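Campaign leaflets and window posters: storage, fixing and removal

These notes are for anyone keeping election material at home for a candidate or a local party branch. They cover paper, boards and adhesives. For rules on what may be displayed and where, ask the electoral office of your own council.

Storing leaflets

Keep bundles flat, in their boxes, off a concrete floor. Coated paper takes up damp from the edges and the outer sheets curl first. A garage is acceptable from May to September. In December, use a spare room or a cupboard on an inside wall.

Stack no more than four boxes high. Our Zamwood cartons hold 770 A5 leaflets each, and the bottom carton deforms under a fifth. Write the ward and polling district on the short end, where it can be read without lifting anything.

Folding

A5 sheets to be folded once should be creased along the grain. Tear a spare sheet in both directions; the straighter tear follows the grain. Fold in batches of 100 and press each batch under a board overnight. Pressed leaflets go through a stiff letterbox brush more easily than freshly folded ones.

For the Clostberg ward by-election we had 2,702 addresses and sorted by walk before folding. Sorting afterwards took longer and the bundles slid.

Window posters

Clean the inside of the glass with a little white vinegar in water and let it dry fully. Fix the poster at the corners with low-tack tape. Ordinary clear tape left in the sun for a month bonds to the glass and the backing splits when pulled.

To remove old tape, warm it with a hairdryer on the low setting, lift one corner with a plastic scraper and pull back slowly at a shallow angle. Remaining gum comes off with white spirit on a cotton rag. Open the window first, and keep spirit away from painted frames.

Garden boards

Use a 50 mm square stake, pointed, driven in to a third of its length. Fix the board with two screws and washers at each side. Staples work loose in wind. Check for buried cables and pipes before driving anything into a verge or lawn.

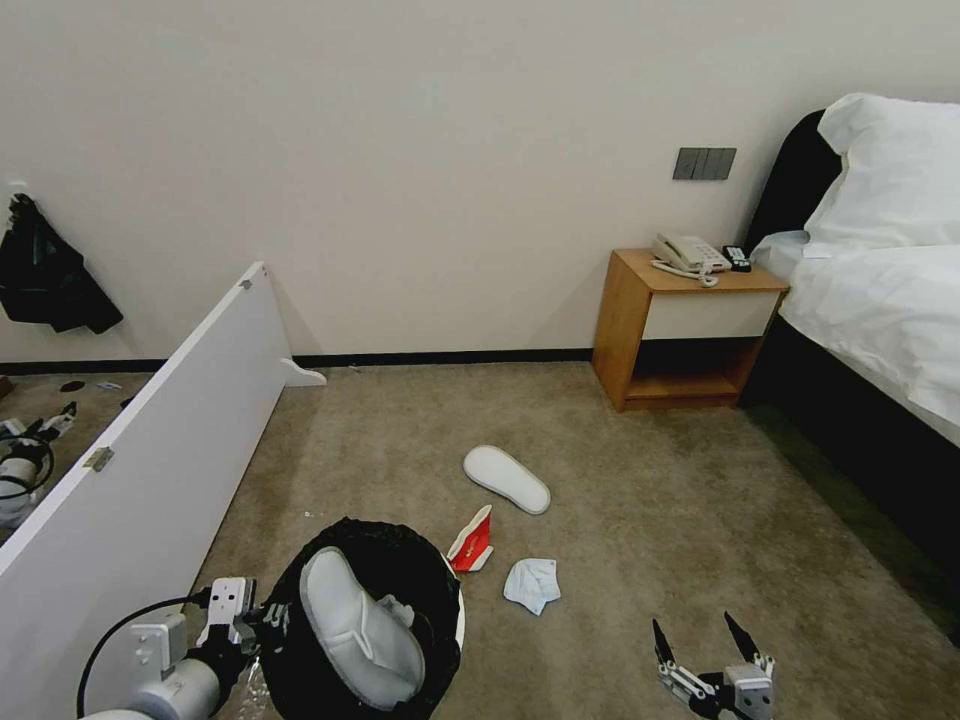

Can laminated posters go in with the paper recycling?

Most collections will not take them, as the plastic film does not separate from the paper in the pulper. Put them in general waste, or cut off the printed side and use the sheet as a shelf liner.

After polling day

Take boards down promptly and draw the screws before stacking. Rinse correx sheets with cold water and store them upright. Plain leaflets can be recycled once elastic bands are removed. Marked canvass sheets hold personal data and should be returned to the agent or cross-cut shredded.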